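Co-op save won't carry over after the Brudia remake update?

Asked in: Games > Retro and Remakes

Hi all, hoping somebody here plays the Brudia remake because I am losing my mind a little. My brother and I have been going through it in two-player co-op since October, a couple of levels a week when we both have the time, and we were all the way into the clock tower section. Then the last update landed, I let it install like I always do, and now when I pick Continue the co-op slot just says "New Game." My solo slot is fine! It's only the shared one that's gone.

Things I've tried so far: restarting the game, restarting the whole computer, logging out of my Orkix account and back in, and switching player one and player two around in case it only looks at whoever is in the first seat. I haven't reinstalled yet since I'm scared that will wipe whatever is left.

We play on one PC with two controllers, nothing online. I do have cloud saves turned on through Orkix but I've never paid attention to how they work. Is the save gone for good, or is it sitting someplace where the new version can't see it? We really don't want to do the flooded library again (if you've played it you know, that water timer is brutal with two people).

Posted by tinlantern, 8 March 2026

3 replies

mossback_ri

Same thing happened to my daughter and me, so don't panic yet, and good call on not reinstalling.

The update changed how the game names its save files. Solo saves got converted automatically the first time you launched, but the co-op ones only convert if both player profiles are signed in before you get to the title screen. If one of you is playing as Guest, the game skips the file and shows an empty slot. The old file is still there, it just isn't being read.

So try this first. Close the game all the way. Go into Documents, then the Brudia folder, then Saves, and copy the whole thing to your desktop so you've got a spare. Plug in both controllers. Start the game, and on the screen where it says Press Any Button, press it on both controllers and pick a real profile for each. Then go to Continue. Ours took a minute with a black screen and I was sure it had crashed – leave it alone, it comes back.

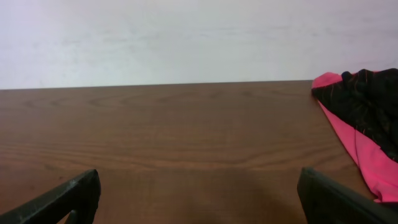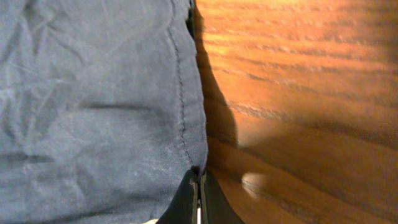
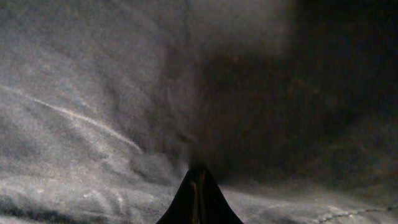
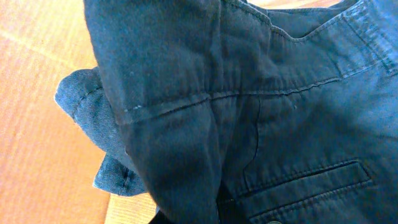
Okay, so if the slot is still empty after the profile thing, look at the dates in that Saves folder. You should have files starting with "coop" from before the update. If there's a newer one that's tiny, like 2 KB, that's the blank one the game made when you hit New Game or backed out of it. Move the tiny one out of the folder (don't delete it, just drag it to the desktop) and launch again with both profiles. On mine the game then picked the older file and converted it, and we were back at the bell room with all our keys. We did lose the color choices for our characters, so mine is green again, whatever.

One more thing and this one matters. Turn off cloud saves in Orkix BEFORE you move anything. If you leave them on, it sees the file missing and helpfully pulls the blank one right back down. I went in circles on that for a whole evening. Once you're in and you've reached a save lamp you can turn them back on, and when it asks which version to keep, pick the local one.

pixelferry

just reinstall, fixed it for me

Ro-un Won

Please don't reinstall before making the copy mossback_ri described. The uninstaller has a checkbox for removing save data and I believe it's ticked by default in the new version, at least it was for me.

Adding a bit to the above. Brudia keeps up to 5 older backups of each slot in a subfolder called Old, which is hidden, so in your file window you have to turn on hidden items under View. If your main co-op file is damaged you can take the latest one from there, copy it up one level and remove the word "old" from the end of the name. I had to do this after a power cut and lost 3 levels, a lot better than losing all of them.

Also, if either of you uses the Netside overlay for the frame counter, switch it off while you do the conversion. Mine hung on the black screen twice with it on and went straight through with it off. I couldn't say if it's really the cause but it's one click to try.

And for the library, let one player stay up on the bookcases and work the valves while the other one runs. Player two can reach the left valve from the globe with a long jump.

tinlantern (asked the question)

It worked!! My brother was signed in as Guest, he always is because he can't be bothered to make a profile. I had to do the tiny file step too, and cloud saves off like you said. We're back in the clock tower with everything except my hat. Thank you both so much, and I'm going to try the globe jump on our next run anyway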